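Prydderch Herbarium Trust
Progress report to the Stirudness Fund
Project: Night-flowering plants of the southern dunes and saltbush flats
Report dated Sunday, January 17, 2021

1. Purpose of this report

This report sets out the work completed under the Stirudness Fund grant since the previous statement was lodged in August. It covers field survey, living collections, specimen processing and data entry, and identifies two matters on which the Fund's agreement is sought.

2. Field survey

Survey plots were established at six sites between the Ustis foreshore and the inland saltbush flats. Each site was visited at dusk and again before dawn, as many of the target species hold their petals closed during daylight hours and cannot be scored reliably at midday. The evening primroses naturalised behind the foreshore were recorded separately from the indigenous species, in keeping with the grant conditions.

Flowering of the native tobaccos began later than anticipated at the two inland sites following a dry spring. At the coastal sites the season was more even. Hawk moths were recorded at flowers on most suitable evenings, although strong winds prevented observation on several visits to the outer dune. Pollen loads have been kept for examination under the microscope and will be reported in the final statement.

Access to the northernmost site was interrupted by track repairs. The landholder has since agreed to an alternative route along the fence line, and the missed visits have been added to the autumn program.

3. Living collections

Seed gathered under permit was sown at the Prydderch nursery in a mix of washed sand and composted bark. Of the 51 seed lots sown, 30 have germinated. The remaining lots include several of the saltbush-country daisies, whose seed coats are known to delay germination, and these trays will be retained through winter before any are discarded.

Seedlings are being grown on under shade cloth and moved to full sun at the four-leaf stage. Some damping off was noted in the fleshy-leaved species. Watering has been reduced accordingly, and the affected trays have been separated from the remainder of the collection.
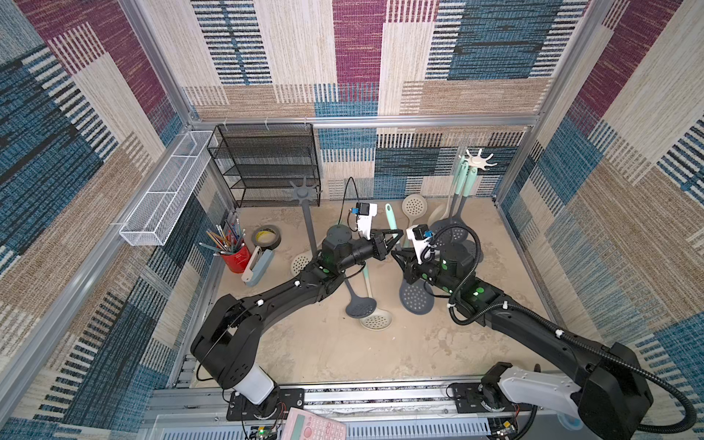

Figure 1. Robot arms in a work enclosure, with kitchen utensils and small office items.

4. Specimens and records

The project database, maintained in the Cidex system, now holds 3022 records. These comprise new gatherings together with older sheets whose labels have been transcribed and checked against current names. A number of older specimens had been filed under superseded names and have been redetermined. Duplicate sheets have been set aside for exchange with other collections once labelling is finished.

Flower colour has proved a difficult field to standardise. Collectors have used white, cream and pale straw for the same species, and colour is frequently lost on drying. It is now recorded from fresh material wherever possible, with the time of observation noted beside it. Scent is recorded in the same manner.

5. Expenditure and variations

Expenditure on travel was below budget owing to the interrupted visits described in section 2. Expenditure on nursery consumables was slightly above budget. The Trust requests the Fund's agreement to:

(a) carry the unspent travel allocation forward to the autumn visits; and
(b) extend the closing date for germination results so that the slower seed lots may be included.

Neither request alters the total value of the grant.

6. Work planned for the next period

Autumn visits will concentrate on fruiting material, which is poorly represented in the herbarium for most of the species concerned. Planting out of the strongest seedlings into the display beds at Prydderch is planned once the soil has cooled. A draft key to the night-flowering species of the district, based on leaf and capsule characters so that it can be used in daylight, will be forwarded to the Fund for comment with the next report.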